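### 3.2 Setup and upkeep of the hand-held gripper cell

All recordings for the Plerel study were made in one cell at the Idden lab. The cell is built around a single wooden table on carpet, with a metal rail on the floor to each side of it. The operator works at the near edge with one gripper in each hand. Both grippers are wired, and their cables run off the table toward the floor on the operator's side.

Small gray tabs on the left and right edges of the tabletop serve as the reference for table position. Before each session we check the tabs against the head camera view and move the table if either one has shifted by more than 6 mm. The two-tier stand is then placed at the far middle of the table, and the objects for the task are set out. For the shoe task this means one pair of white sneakers (Figure 3a).
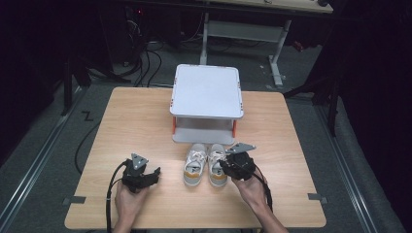 Each gripper carries a triangular mounting plate on top. The plate has to sit firmly, as any play in it shows up as drift between the hand position and the fingertip position. We tighten the plate screws at the start of the day and again after 30 recordings. In the first weeks this was done only when drift was noticed, and 14 recordings had to be thrown out.

The fingers are black plastic parts with brass threaded inserts. Screws driven straight into the plastic worked loose on our first set, made to a design by Arneo, and the inserts solved this. The fingertip pads are the part that wears fastest. Laces and padded collars catch on the gripping surface and the edges begin to fray (Figure 3b).
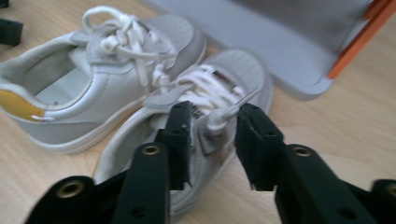
A pad with light fraying is kept in use. It is replaced when the surface lifts at a corner, or when the two pads no longer meet evenly with the gripper closed. The job takes a few minutes: the finger comes off, the old pad is peeled away, the seat is wiped with alcohol, and a new pad is pressed on and left overnight. Pads are always changed in pairs. Kaisu Mustonen kept the service log, which lists every pad change by gripper and finger.

Changing from one task to the next leaves the table and the stand where they are. Only the objects are swapped. In the cup task, two round cups go side by side on the lower tier of the stand, and the operator starts with both hands resting on the tabletop (Figure 3c).

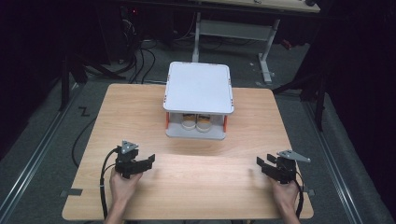
After a swap we open and close each gripper fully and compare the reading with the value stored that morning. If the two differ, the gripper is zeroed again before recording goes on. Cable faults were the other main cause of lost time - most of them at the plug, where the cable bends as the wrist turns. Following a suggestion by Heinonen, we left more slack near the hand and replaced the plugs with a right-angle type. The full data set holds 154 recordings, all made after this change.

**Figure 3.** The cell in use. (a) Shoe task, head view. (b) Gripper fingers at the sneakers, gripper view. (c) Cup task, head view.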